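Prarnmont Residents' Help Pages
Topic: Curtains and window coverings

Height of a fabric tie-back beside a table

Posted by Despina Kovačević, 11/08/2020

I am preparing a furnished room for a new tenant and would appreciate guidance on the correct height for a curtain tie-back. The curtains are off-white and finely pleated. A white table is to stand directly below the window, and the fabric should remain clear of it when tied. The printed house guide gives a height for full-length curtains only. Is there an accepted rule for shorter ones? I should also like to know whether the band ought to match the curtain.

Tiruwork Gidey

The usual practice is to place the band either one third of the way down from the rod or one third of the way up from the hem. Where furniture stands beneath the window, the upper position is generally preferred, as the lower folds then hang straight and spread only slightly. Please hold the band in place by hand and view it from the doorway before any hook is fixed to the wall. The hem should finish up to 2 inches above the tabletop. A band in the same fabric as the curtain is entirely acceptable and suits a plain painted wall - a contrasting cord tends to draw attention to any unevenness between the two sides.

Trí Ông

Ours are tied halfway and have caused no complaint. Check your lease before drilling.

Tiruwork Gidey

Further to my earlier reply, pleats of this kind should be gathered by hand from the top downward before the band is closed. A wide band, 5 inches or so, marks the fabric less than a narrow one. The upper position looks as follows with a band of the same pale material and a white table nearby.

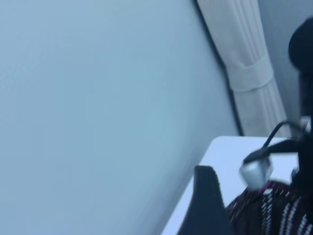 Lụa Vương: We used the one-third measurement in our front room and found that the band slid down within a week. A small stitch at the back of the band, caught through a single pleat, has kept it in position ever since.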